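Print this page | E-mail this page

Katley Linen & Bedding – Your Questions, Answered (Grudgingly)

How often should I wash a fitted sheet?
Weekly in summer, fortnightly the rest of the year. If you had to think about when you last did it, do it now.

Which way does the Hargate fitted sheet go on?
The label goes at the bottom left corner. You will get it wrong the first time regardless, and so do we.
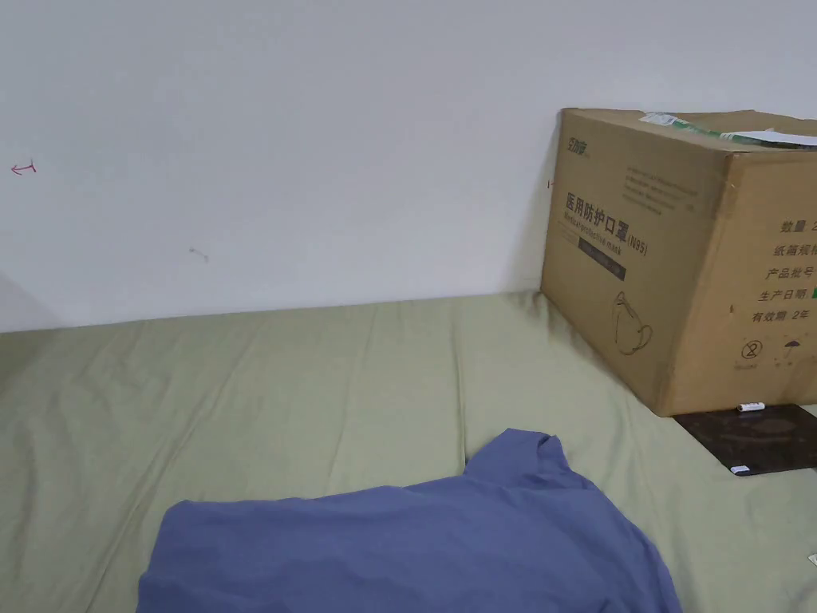 Why does mine still look wrinkled?
Because it's cotton and you took it out of the dryer at bedtime. Pull it tight at the far corners first, then the near ones, and smooth from the middle. For a flatter finish, put it on slightly damp and leave the doona off for an hour. Ironing a fitted sheet is legal in every state, but we don't recommend taking it up.

Does sage come in anything other than sage?
The Hargate comes in 21 colours. Sage outsells the next one, oatmeal, by 275 sets, and we have stopped asking why.

Can I keep a carton on the bed while I sort out the room?
Of course. The bed is the biggest table in most houses. Slide the box, don't drag it by one corner – the staples on some cartons will catch the weave, and snags aren't covered. Fold things at the foot end and you'll have somewhere to sit.

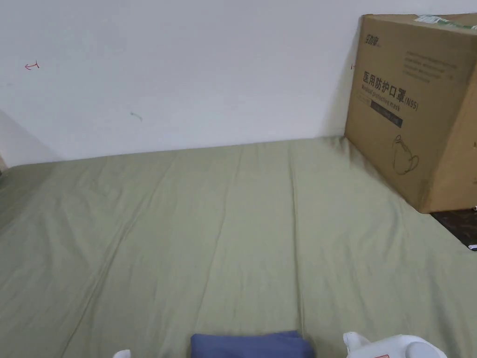
Amanuel Asfaw wrote in to say that he empties one box a night before he's allowed to lie down, and that the rule lasted until March, when he bought a second bed. We're happy for him, and for our sales figures.

How do I get pen off a painted wall beside the bed?
Damp cloth, a dab of dish soap, light circles. Stop if the paint starts to shine. After that your options are touch-up paint or a taller bedhead, and we happen to sell the Hadgu in three heights.

Will a queen sheet fit a king mattress?
No. We've had 766 e-mails asking. Still no.

Contact: Katley, Shop 4, Zedodcombe Arcade | © Katley. All rights reserved. | Back to top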